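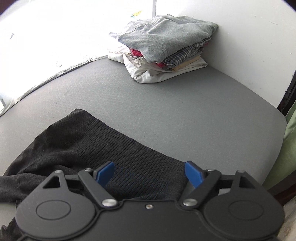

The Brernden clothes swap is back in January, and with it my annual lecture on folding, which those of you who came last year may wish to skip. You won't be allowed to.

Last time we took in 243 bags. Most of what was in them had been folded by someone in a temper. Knitwear went on hangers and came off with shoulders like a coat of arms. One bag held a single sock and a very good waistcoat.

So, the house method. Lay the jumper face down on something flat and bigger than it is. Arms in, sides in, bottom up to the collar. Anything ribbed will try to spring back, so smooth it once and leave it alone. Dark things go in their own pile, as fluff travels. Stop each pile at ten or it leans, and Oratile Fourie will come and look at it in silence until you start again.

Houshang Hashemi maintains that rolling is better. He has been given a table by the door, where he may roll as he pleases.

Drop-off is at the Bahrami Rooms from four in the afternoon, side entrance. Clean clothes only, please, and check the pockets. We made 1,390 pounds on the door last year and found a further three in a pair of cords, still unclaimed.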